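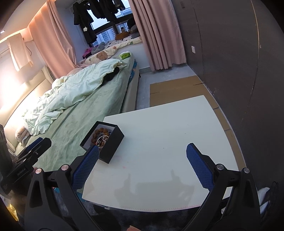

Photo: Lucienne Bailly / Ferdale

Speaker notes – "The Box on the Bedroom Table: Jewelry You Own and Never Wear"
Ferdale Home Evenings, 9/16/25

Leave slide 1 up while people find chairs. Say hello. Mention restrooms. Nicanor has the clicker and will claim he doesn't.

SLIDE 1
Start with the box. Black outside, pale lining, lid situation unknown. Ask who has one. Wait for hands. Everyone has one.

Point out the big reddish-brown beads. Rough ones, good size. A bracelet like that does not share. It takes the upper part of the box the way a large dog takes a couch, and the thin silver bangle ends up riding on top of it. Then the small beads against the inner wall, dark ones and colored ones, all in a tangle. Pause here. People like to look at a tangle that isn't theirs.

Do NOT tell the Bravthorpe earring story yet. It goes with slide 4.

SLIDE 2 – Take it to a table
Pale top, nothing else on it. Beds are terrible for this. You tip a box out on a bedspread and you will be finding beads with your feet until February.

Chunky things out first, then bangles, tangle last. Do not start with the tangle. I started with the tangle for years and have the personality to show for it.

SLIDE 3 – The tangle
Lay it flat. Two pins, good light, no pulling. If you feel yourself about to pull, go make coffee. Small beads on old thread will let go all at once and they roll farther than you think.

(Hold up the jar. 593 beads, one necklace, my aunt's. She counted. She mentions it at holidays.)

SLIDE 4 – What goes back in
Now the Bravthorpe story. Keep it under two minutes, Lucienne is timing me.

Heavy beads get their own pouch or their own corner. Bangles can stack. Anything on thin thread lies straight, with a strip of cloth under it. The Roussel trays are nice if you want to spend money. An egg carton also works and will impress no one, but then the drawer is shut.

SLIDE 5 – What doesn't
Ask: when did you last wear it? Expect lies. "It was a gift" is not a date. Restringing is fine if you mean it – put the thread on your shopping list tonight.

QUESTIONS
Somebody will ask about silver polish. Soft cloth, patience, next question. If it's the toothpaste man from Jokudby, let Nicanor take it.

Chairs go back against the wall. Take the jar home this time.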